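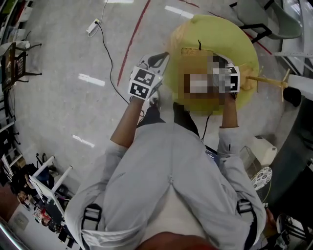 开个串，讲讲我收代用币的事。我说的代用币是游戏厅、渡口、洗衣房、矿区食堂自己铸的那种小铜片，不是国家发行的硬币，所以目录少，价格也乱。白天看货我不爱上桌，桌面硬，掉一枚边上就多一个磕痕。我习惯坐地上，水泥地，中间放一块圆垫子，就是图里这种黄绿色的，东西都在垫子上面过手，掉了也滚不远。

---

先说最近到手的一批，Numville渡口代用币。黄铜，中间打孔，正面一圈是地名，背面只有一个面值“2”，没有单位。老收藏者说是两程，也有人说是两个人。我倾向两程，因为同一渡口还有面值“1”的，磨损重得多，像是天天用的。

---

这批是从Catríona Mulcahy手里收的。她做代用币做了很多年，寄货从来用纸袋，不用软塑料夹。软夹里的增塑剂放久了会出绿，黄铜和紫铜都怕这个。已经出绿的，用纯丙酮泡，泡完晾干，别擦。

---

重复一遍：别擦。擦铜水、牙膏、小苏打，全都别用。擦过的币颜色发粉，光是散的，在灯下一转就看得出来。原味的脏比假的亮值钱。 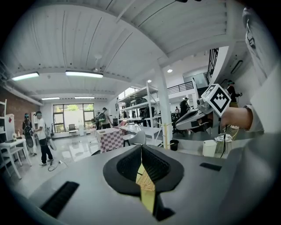

---

再说Oltach矿区食堂的。这一种最麻烦，有铝的，有锌的，还有后来补铸的。铝的轻，放手里就知道。锌的表面容易起白粉，起了就停不住，只能保持干燥，别跟别的币混放。我见过有人把锌币和铜币装一个铁盒，几年后一盒都不能看了。

---

补铸的怎么分？看边齿。原版边齿细，间隔匀；补铸的粗，有一段会断。再看字母“O”，原版偏扁，补铸的是正圆。卖家照片如果不拍边，就开口要，不给拍就不买。

---

价格。普通品相的Numville“2”，我的心理价是300，带原始包装纸的可以再高一点。Oltach铝币便宜得多，适合刚入门的练眼力。锌币品相好的难碰，我最高出过506，到现在也不觉得亏。

---

Ibarra那套洗衣房代用币有人问，我统一回：铸量网上写的1,000枚，我没找到出处。最早是7月的一个拍卖说明里出现的，后面都是互相抄。没有账本，没有订单，这个数字我不信，也不会按这个数字付钱。

---

记录方法也有人问。我用一本横格本，每枚一行：地名、材质、直径、重量、从谁手里来、花了多少。直径用卡尺量两个方向，手工冲的坯常常不圆。重量记到小数点后两位。电子表格我也有，但本子是主的。

---

关于Grikbridge的桥费币，我手上只有一枚，还是断过又焊上的，说不了什么。谁有完整的，背面有没有锚的图案，麻烦拍一张发我，正反边都要。

---

下一串写纸袋怎么选和标签怎么写。铅笔，别用圆珠笔，油墨会透过去。

2021年10月8日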